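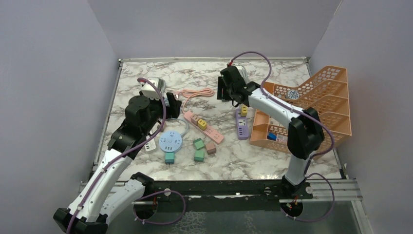

Search this article Search

4.2 Arbitration between the two arms

Figure 3. Workspace with both arms over the marble-patterned tabletop. Power strips and cube adapters lie between the arms, with the sorting basket on the right.

Each arm runs its own planner, and a shared arbiter decides which of them may enter the middle of the table. The arbiter holds a swept volume for each planned motion and grants it only if it does not overlap a volume already granted. Cords are the hard case. A pink cord like the one in Figure 3 has no fixed shape, so we treat it as a padded region and update it after every grasp — the Hosgate planner we started from treated it as a rigid body.

We logged 1,014 motion requests. The arbiter granted 447 at the first attempt and the rest were delayed or replanned. Two requests timed out, both while the right arm was holding a position above the basket. Forsberg and Benjelloun labelled the delays by hand. Most came from overlap at the elbow links, where our collision model is deliberately coarse.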